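Grasp proposals from the wrist view: speaker notes
Reading time: 2 min

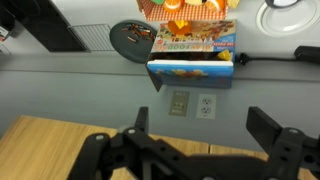 Start with the pipeline, since the title promises more than the talk covers. Calado is the perception stack. It takes wrist frames and returns grasp candidates with a score and an approach vector. Devine is the planner that consumes them. The controller underneath is unchanged from last year and I will skip it.

Training set: 2789 wrist frames, of which 476 were held out. Split by session, never by frame. Hülya found that a random split put near-identical views on both sides and flattered the scores.

Pause here for questions on labelling.

Next, self-masking. The fingers take up a large part of every wrist view, and their outline changes with the opening width. A fixed mask was the first attempt. It fails once the fingers move, so Calado now renders the mask from joint state for each frame. Cost is small, but the joint reading must carry the same clock as the camera. Show the timestamp plot, then move on.

Printed food. Packaging artwork scores as real objects if the detector sees colour alone. A picture of food on a carton has no height, so we check candidates against the local plane fit and drop the flat ones. Very thin items get dropped too - say this before Ertuğrul does.

Planner section. Devine keeps the top 3 candidates and solves for all of them. If the first fails the collision check at a counter edge, the second is already there. The earlier version replanned from scratch and stalled the arm between attempts.

Tooling. Logs go to Bultance, one file per attempt, with candidates and rejected candidates both stored. We have 672 attempts in there at present. The rejected ones are the more useful half when tuning thresholds.

Open problems: wire racks (the plane fit is poor, depth falls through the gaps), and low contrast between dark plates and the fingers.

Close with the Fetemero interface change. Approach vectors will be in the tool frame from the next release - anyone with their own planner needs to update. Slides to Hülya Polat, code questions to Ertuğrul Tekin.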